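2 min read

Spent the morning on the Suveck dock that kept dropping its Ethernet adapter. Notes follow, in case anyone else has a shelf of these.

Symptom: adapter vanishes from Device Manager after resume from sleep. Unplug, replug, back to normal until the next sleep. Event log shows a failed port reset and nothing else useful.

First suspect was power. The adapter plus an external drive pulled close to 600 mA on the same internal hub. Moved the drive to the laptop. No change.

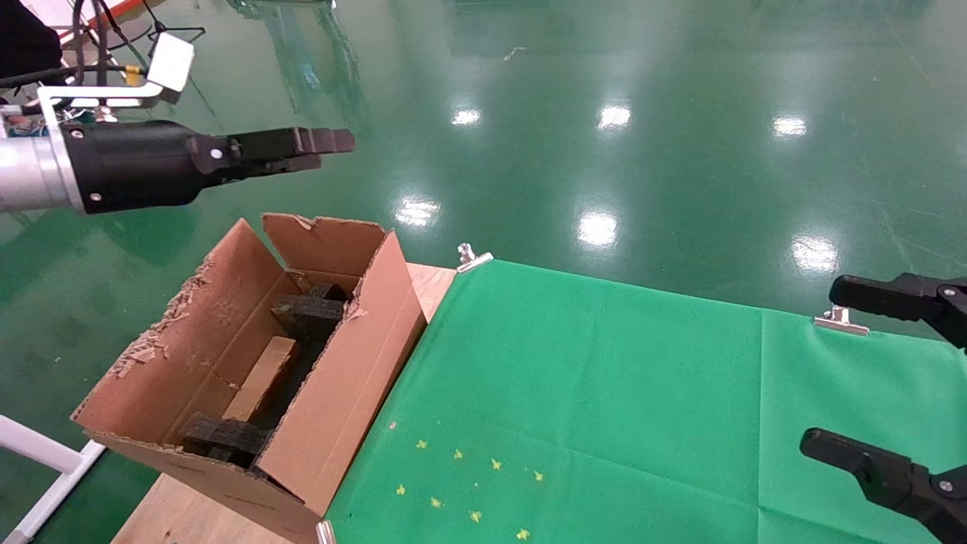

Glenys Tipoki asks whether selective suspend was already off, as her Clanville dock did the same thing until she disabled it in the power plan. It was off, on both battery and AC. Worth checking first anyway.

Next: driver. Windows had installed the generic one. The Mahuika package on the support page is newer, but its installer skips the step if any driver is already bound. You have to remove the device, tick the box to delete the driver, then run setup before you reconnect.

With the Mahuika driver, 84 sleep cycles by script, 2 failures. Better than one in three. Still not something I'd put on a desk.
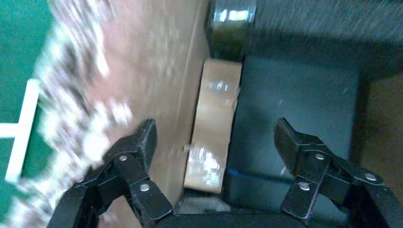 The remaining failures came from the dock firmware. Version 400 resets the hub before the upstream link is ready. The updater wants the dock on a direct port with no other USB devices attached. If you're opening the case to reach the recovery switch, the screws are the only fasteners. Mine were round silver heads, much like the ones on those black gripper fingers, and they strip if you use the wrong bit.

Updater stalls at the verify stage on the Sutell cable. Swapped to the short one from the dock's own package and it finished on the first try. 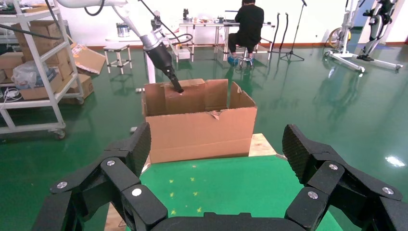 After the flash, power the dock down fully before testing. A warm restart keeps the old port table and you'll think the update did nothing.

Reran the script overnight. Zero failures. Leaving selective suspend off until September's driver is out, then I'll test with it on.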